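Print this page | E-mail this page

The Toy Cart at Plillby – Small Gallery

2018-05-20

The Plillby play room has had its new cart from January. Before that, the toys lived in plastic bags on the floor of the office, and to find one thing you had to open all of them. The cart is a model from Dronell. We paid 463 for it together with the delivery from Drudby, and the 300 from the spring sale helped very much.

Several families wrote to ask what is on the cart now and if they can still bring something. Click on a picture to see it bigger.

The top shelf is for soft toys which the children ask for by name. The bottom shelf is for boxes, because they are heavier and the cart stands better like this. 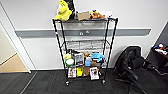 The black wire cart on its wheels, with the yellow plush toy at the left end of the top shelf.

The turquoise plush toy lies over the other things on one of the lower shelves. I like this one the most. The small children can reach it without help, and it is soft enough for throwing – which they do.

Please put the toys back on the same shelf where you found them. The order is not very strict, but boxes should stay on the bottom. If a box is broken at the corner, leave it in the office and we will repair it with tape.

In the second picture it is easy to see how the shelves are divided. There are five levels, and the second and the third are empty. These two we keep for the toys that will come from the Sastry collection in the summer. On the bottom there is a yellow toy in the style of a rubber duck, between a white product box and a brown package.

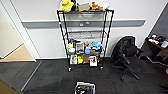
Bringing Toys

We accept clean plush toys and games in their own box. Please write the number 346 on the bag, so that the front desk knows it is for the play room. We can take up to 5 toys from each family.

Print this page | E-mail this page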